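Setting Up a Two-Hand Tabletop Cell: House Rules for Safe, Repeatable Runs
By Oluwatosin Okoro
Updated Jun 17, 2023

These are the rules we follow at Plisurton for any bench cell with two arms and multi-fingered hands. They sit under the site risk assessment and do not replace it. If the two disagree, the risk assessment wins.

Before power-on

1. Clear the table of everything the task does not call for. Tools and spare parts go on the cart.
2. Check that the panels are closed and latched on every side that has one.
3. Follow each cable from the connector at the wrist back to the arm. It needs enough slack for a full wrist turn, but a loop must never be able to drop between the fingers.
4. Press the stop button and confirm that both arms lose drive. Do this at every shift change, even if the cell has not moved.

Placing the part

Set the part down with the arms parked, then step back behind the line. Small round parts go flat on the table, wide side down. Never hand a part to a live hand.

First approach

Run the first approach at the reduced speed in the Lindis profile. Stop with the fingers around the part and check the approach from the operator's side. The fingers should come in low, with the thumb on the opposite side of the part. Keep the other hand well clear until the first grip is confirmed.
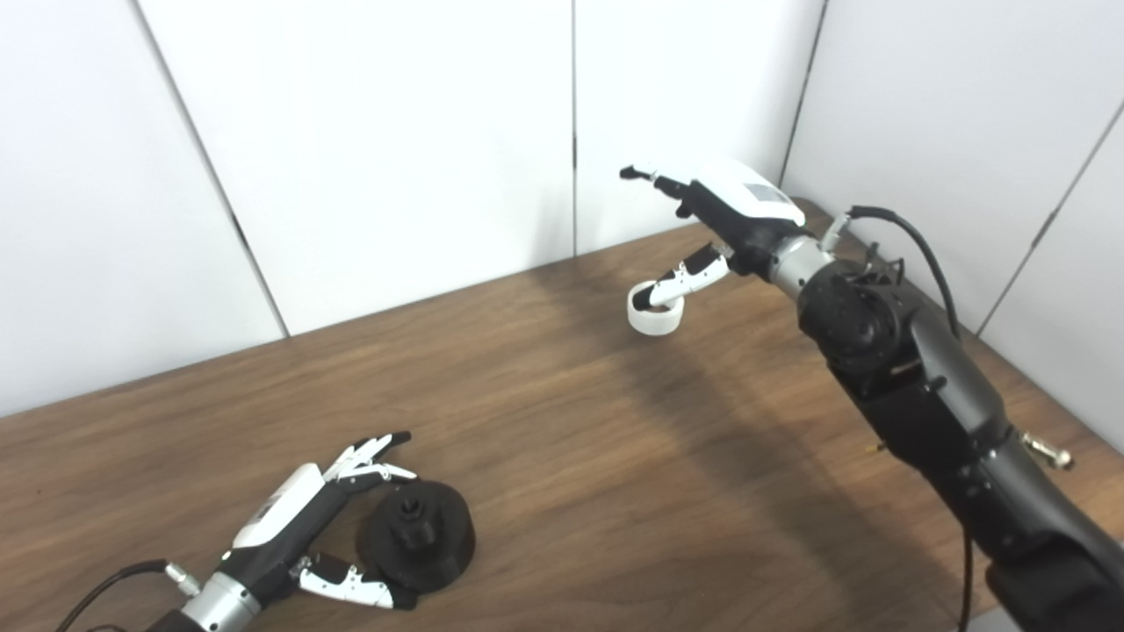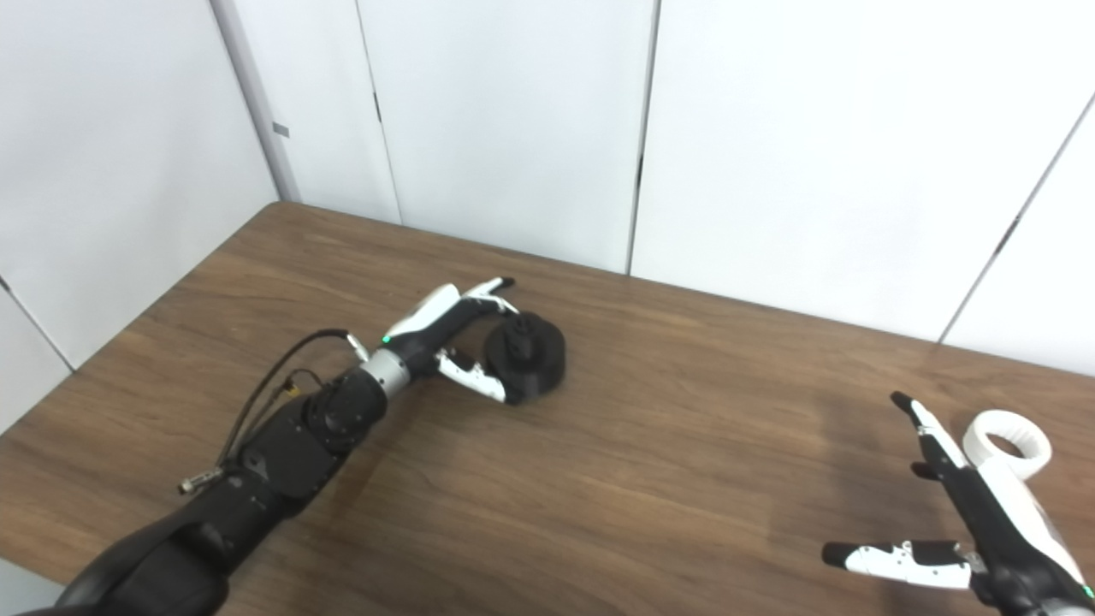 Left hand at the black part, with the right hand kept to its own side of the table.

If a fingertip is pressing down on the table, back off and teach the point again. Do not fix it by raising the grip force.

Logging

Write down the profile name, the part and who was at the stop button. After five clean approaches in a row you may go to normal speed. One bad approach puts the count back to zero – no exceptions for a short run.

Our Polat sheet has 173 entries so far. Olanrewaju Tijani keeps the master copy, so send him corrections by the end of the shift.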